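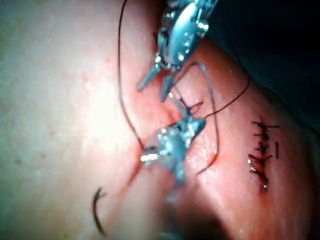

Gordon Bergeron asked on the tracker whether the thread labels cover loose tails as well as the strand being tied. They do, from release 3 on. Every visible piece of thread gets its own polyline, and a strand that crosses itself stays one label.

Pondau suture set, release 3 (8/18/22)

Contents
1,242 labeled stills from knot tying and wound closure with two instruments, in 843 short clips. 90 clips are held out for testing – please don't tune on them.

Labels
thread: polyline, one per piece
tool_tip: one point per jaw, with an open/closed flag
needle: arc, also labeled when it lies on the tissue away from the tools
knot: point, with state "in progress" or "tied"

Use
Built for the Lennox tracker and the Jullmont planner, which reads the knot state before it picks the next grasp. Run check_labels first; it stops on missing files.

Known problems
Glare washes out parts of the tissue, and thin thread is easily lost near it. Tips that cross thread are the main source of label disagreement. Blurred shafts are left unlabeled.

Contact
Open an issue in the Stellholm repository and include the clip number.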